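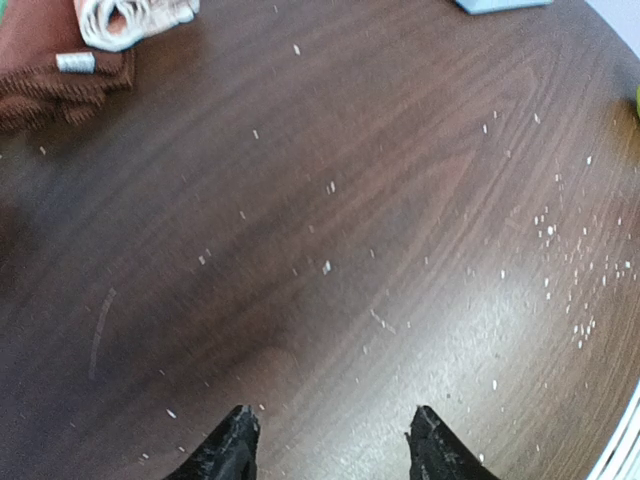

The Table from Sanna

Dalal Hamdan bought the table in April for 32 dollars, from a man in Sanna who was moving out. It took up most of her kitchen. Her brother-in-law Elie said it was too dark for the room.

"It was his mother's," she said. "He told me she did her accounts on it." 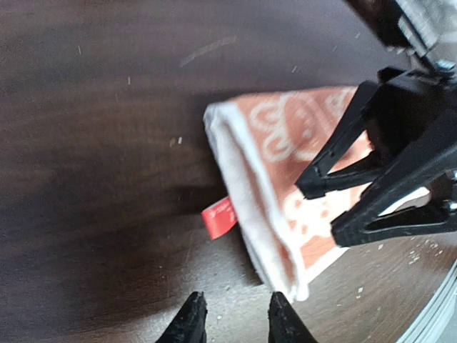 Elie shrugged and went to look for the kettle. He had driven the van both ways and wanted his tea.

That evening she sat down with the letter from Mundham. They were offering her the job again, with 2000 more a year. She read it twice - the second time out loud. Then she wrote her answer on the back of the envelope, crossed it out, and wrote it again the same way.

"Well?" said Elie.

"I'm staying," she said. "I just got a table."

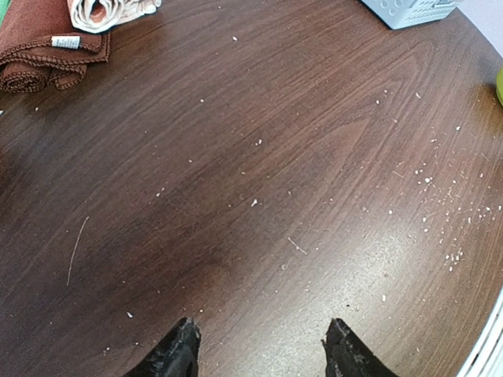 The tabletop, with its curving grain.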